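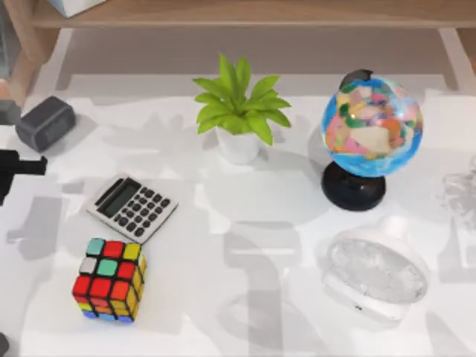
Clastby has asked the court to throw out most of a contract suit over the third season of the reality series Mingate, arguing that the former contestants who filed it signed away the claims they are now making.

The motion, filed in July 2025, runs to 240 pages with exhibits. It seeks dismissal of four of the six counts in the amended complaint, among them breach of contract, unjust enrichment and two claims under state wage law. Clastby does not seek dismissal of the remaining counts, which concern the use of audio recorded after filming had ended each day. It has asked instead that they be sent to private arbitration.

The contestants first sued in February. They say the appearance agreement promised a flat fee of $200 per filming day, with a second payment of $200 for any day on which material was later used in a spin-off, reunion or clip program. According to the complaint, the second payment was never made, although footage from the season appeared in 618 separate clips released through the Menora streaming service.

Clastby reads the agreement differently. Its motion says the second payment applies only to a "derivative program," a term the agreement defines as a production with its own title, episode order and delivery schedule. Short clips posted to promote the parent series fall under a separate marketing clause, the company argues, and that clause carries no fee. The motion also points to a release signed at the end of filming, in which cast members agreed that all sums owed had been paid in full.

The contestants have challenged the release on two grounds. They say it was presented on the last night of production without time for review, and that it could not cover clips that did not yet exist.

Menora is named as a defendant on the unjust enrichment count alone. It has joined the part of the motion that deals with that count and takes no position on the rest. The service licensed the season under a fixed-price deal and says it had no contract with any member of the cast. 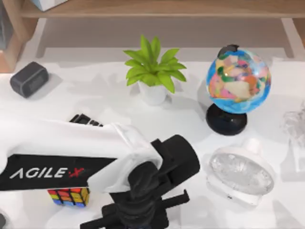 Mogensen disagreed with that account in a letter attached to the contestants' earlier papers, stating that Menora had approved the clip list in advance and had asked for several cast interviews to be recut under a new title. If the court accepts that point, it could bear on whether any of the clips meet the definition of a derivative program. Clastby has asked that the letter be struck from the record on the ground that it is unsworn.

The wage claims turn on a different question. The complaint treats the contestants as employees for the full period of filming, including the hours spent at the shared house. Clastby says they were participants in a contest and that the daily fee was a stipend. The appearance agreement uses both "stipend" and "compensation," in some places within the same paragraph.

The contestants have 21 days to file an opposition, and Clastby may reply within a week of receiving it. Discovery on the four disputed counts is on hold until the motion is decided. No trial date has been set.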